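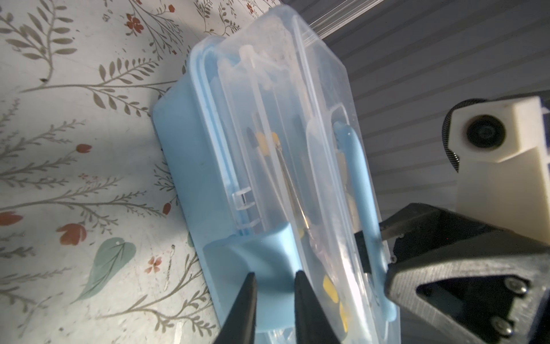 Wrist camera view on the two-arm bench, with the blue box between the grippers.

Gripper trial: where we have got to

The comparison of finger shapes on the small two-arm bench is now in its second round. Larysa Kravchuk set up the first round in January with the fingers that came with the arms. This time we are running the tapered black fingers on both sides against the blunt pair from Zinchenko. The job is the same for both: take hold of the lidded blue box, turn it, open it and get at the tools inside.

Each finger set gets 96 attempts, split evenly between the two arms. An attempt ends when the box has been opened or when the operator calls it off. We log the time, the motor current and which arm made contact first.

The tapered fingers are better at getting under a thin edge. They are also easier to place from the wrist view, as the tips stay in the picture right up to contact. Their weak point is the flat side of the box, where there is very little pad touching the plastic and a small error in angle lets the box swing round.

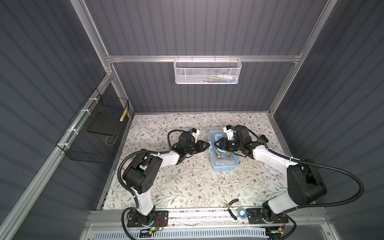 Enda Cronin has been looking after the camera side. We kept the two wrist cameras and the fixed view for this round, all recorded together. The wrist views are what the operators ask for when the grippers are close to each other, and the fixed view is the one we use afterwards to work out which arm moved first. He has tried the Tastero controller on the right arm for five sessions. It holds position well but is slow to let go, and the operators noticed it before the logs did. The left arm stays on the Killano controller for now so we have something to compare with.
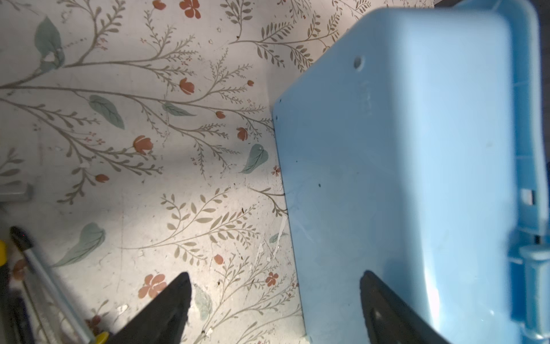 Glare is still a nuisance. Pale blue plastic throws back a lot of light at some angles, and an edge that is plain to the eye can be hard to find on screen. Enda has turned the exposure down on both wrist cameras, which helps with the box but makes the dark tools harder to pick out -- we may end up with a separate setting for each stage.

The blunt fingers go on after July 14, 2025. Anyone who wants the raw logs from the first round should ask Larysa for access to the Stumach folder.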